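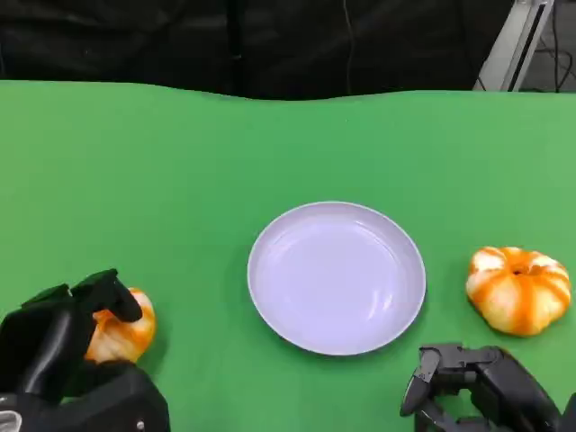
Notes for the Brulmont maintenance session, July 2, 2018
Speaker: Thanasis Sfakianakis

Slide 1. Good morning. My subject is the routine care of the two-handed cell in the Gumede laboratory. I will cover the table, the hands and the cabling, in that order.

Slide 2. The table. The green covering is to be pulled flat before each session. The plate goes in the center, with one small pumpkin on either side. The black backdrop remains hung at all times. Please do not wash the covering in place.
(Pause. Ask whether the Bundon group uses the same layout.)

Slide 3. The hands. Both are black and jointed, and they are serviced as a pair. In the picture the left hand is closed on a pumpkin and the right hand is open. Inspection is done with power off and both hands open. Work from the fingertips back to the wrist. Check each pivot for play, then the screws on the wrist housing. A finger that drags is removed and logged before any adjustment is made.

Slide 4. Service interval. Finger joints are cleaned every 70 hours of operation. The log stood at 489 hours when these notes were prepared. The full procedure takes about 11 minutes per hand.

Slide 5. Cabling. One thin cable hangs in front of the backdrop. Confirm that it is clear of both arms through their full travel. The cables beyond the metal support were last re-tied in January and are due for review.

Slide 6. Questions. Refer spare parts requests to the Dullard desk.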